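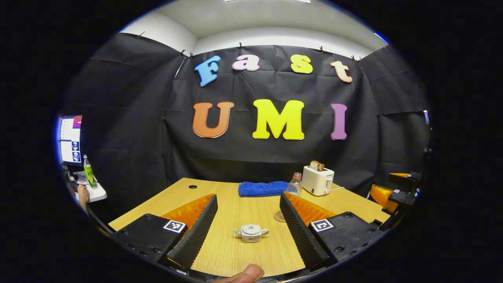
Hello, I'm Dorothy Kershaw, and Tanus is the helpline I started from my back bedroom when half my street had been told to stay indoors and hadn't a clue what they were allowed to do. Could they put the bins out? Could a daughter leave shopping on the step? I'd been a district nurse for 16 years, so people rang me, and they kept on ringing!

These days there are 43 of us on the phones, mostly retired nurses, health visitors and a couple of pharmacists. We help anyone who is isolating at home with an infection make sense of the public health advice they've been given. We don't diagnose and we don't report anybody - if you've slipped up and popped out for milk, we'd much rather you told us and we talked about what to do next.

Bernadette Lecomte looks after the rota and takes our French calls, and Elfriede Danzer trains every new starter (10 evenings, and she does make you practise the awkward conversations). Inès Royer writes our leaflets, which now go to 190 surgeries and community halls.

We also do talks for mosques, churches, temples and social clubs, where people often ask the questions they'd never put to a doctor. If you'd like one, give us a bit of notice, as July is filling up.

Lines open at 8am and the last call is taken at 9pm.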